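4.3 Cable-related stops during bin picking

The long run of the Skodeck cell comprised 2485 pick attempts on the painted blocks. The arm stopped itself in 274 of these, and the logs were read through afterwards to sort the stops by cause. Most were ordinary contact stops, where a finger came down on top of a block or on the bin floor. The remainder had no contact at the gripper and are the subject of this section.

In these cases the force estimate rose slowly while the wrist was turning, and the controller took the rise for a collision. The cause was the cable bundle. It is led along the outside of the forearm and around the wrist joint, and is held by straps (Figure 8). With the wrist turned far to one side the slack was used up and the bundle pulled against the strap. Blocks close to a side wall were the worst, as the planner often chose a large wrist angle to keep the fingers clear of the wall.
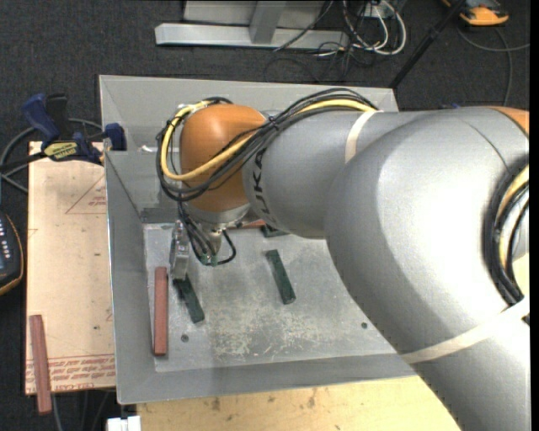 Figure 8. The arm over the bin, with the gripper at a green block. The black and yellow cables pass around the orange wrist joint.

4.4 Changes made and remaining faults

The strap nearest the wrist was moved back by 50 mm and the planner was given a tighter limit on wrist rotation. Stops without contact became rare but did not go away. One connector at the tool also worked loose in April, which left the gripper closed on a block until power was cycled. We now check the connectors before each run. The Gunawan planner has no model of the cables, so the limit has to be set again by hand whenever the tooling is changed.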